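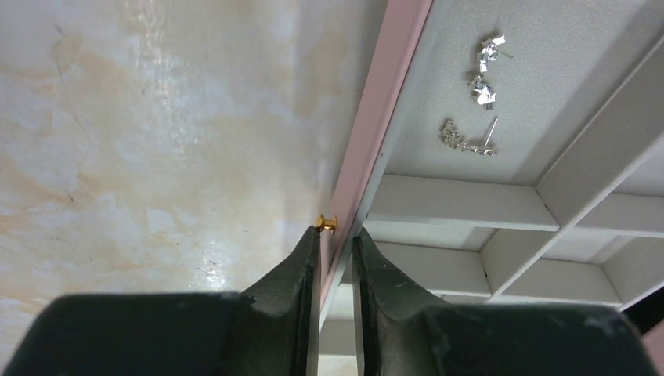 Earring backs are the smallest thing in most bedrooms that people still expect to find again. I keep mine in a divided tray on the dresser, and I lose more of them within a hand's width of that tray than anywhere else in the house. A gold-colored back with a flat disc and a short stem will come to rest right at the seam, where the marble pattern of the top meets the pink rim of the tray, and yellow metal on cream and tan veining is easy to look straight past. If you are missing one, check along the edge of the tray first, all the way around, before you get down on the floor.

Finding a dropped back

Stop moving your feet. Most backs that end up bent were stepped on during the search.

Turn off the overhead light and lay a flashlight flat on the surface so the beam runs sideways. Even a tiny back throws a shadow that way. Do the dresser top, then the floor, working from the wall outward.

On carpet, stretch a piece of old pantyhose over the end of the vacuum hose and hold it with a rubber band. Go slowly. Turn the hose up before you switch the vacuum off, or whatever you caught will drop back into the carpet.

A magnet is no help with gold, silver or brass. Some plated steel backs will jump to it, so it may be worth one pass if yours are the cheap kind.

Picking it up

Fingertips push a small back along a smooth surface and under the edge of things. A bit of tape folded sticky side out works better. So does a damp fingertip. Tweezers are fine if you grip the disc by its rim, but don't squeeze the stem, especially on a soft metal back that depends on its shape to hold the post.

If it is wedged against the side of a tray, lift the tray straight up and set it down somewhere else. Don't slide it. Sliding drags the back along underneath and can leave a scratch on a glossy top.

Setting up a tray so this happens less

Give the backs their own compartment, and make it the smallest one. When they share with rings or chains they get hooked on things and go over the side when you lift something out.

Line that compartment with a scrap of felt or a piece cut from an old T-shirt. Cut it a little large and press it into the corners. A dark scrap shows up gold and silver, and the cloth stops them bouncing.

Put the back on the post as soon as the earring is out of your ear. I do this over the tray with my elbows on the dresser. A pair that goes away with its backs on doesn't need any of the rest of this page.

For studs you wear often, push the posts through a large flat button and put the backs on behind it. Four-hole shirt buttons are too small for anything but tiny studs. Coat buttons are right.

Keep the tray a few inches in from the front of the dresser. Ours in the Wiltville house sat right at the front and every dropped piece went down into the open drawer below.

Cleaning the tray

Twice a year is enough. I do ours in February and again at the end of summer. Empty it onto a light towel with the ends rolled up so nothing escapes. Wipe the compartments with a barely damp cloth and use a dry cotton swab in the corners, where face powder and lint collect. Dry it fully before anything goes back in. Look at the lint before you throw it away. Last time there were 4 backs in mine.

On the dresser top use plain water and a little dish soap. Leave vinegar alone if the surface is real stone. If it is only a printed pattern, vinegar won't eat it but soap does the job anyway.

Spares

Buy a bag of clear rubber backs and keep a few in your purse and a few in the car. They are no good for heavy earrings and they go yellow in time, but they will get you home. For anything you would be sorry to lose, take the earring to a jeweler and have the back fitted to the post. Post thickness varies, and a back that slides on without any push will slide off the same way.

Anas Hamdy
Updated 14 May 2020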